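Re: gripper budget, second half
From: Jamie Hulme
June 2026

> Can we hold off on the wider fingers until the Spanos quote is in? Tistmont still has
> to sign for anything over 400, and I'd like it to go up as one order.

Fine by me, with one change. The Voketti finger set is 150 a pair and we need 2 pairs, so that's 300 and under the limit. I'd order those now and leave the wrist camera mount for the Spanos quote.

The Jomell license is separate. It renews in February and comes out of the software line, so please don't add it to this.

I've been working through the open position in the simulator, with the fingers apart over a bare surface, before we commit to a width. 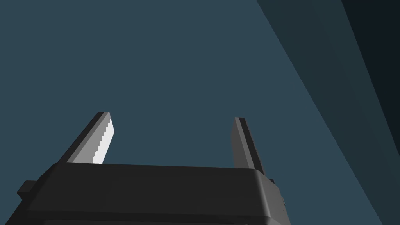 If the wider set goes in, the model needs new finger geometry as well. I can do that myself — no need to budget for it. Send me the cost code and I'll place the order.

Jamie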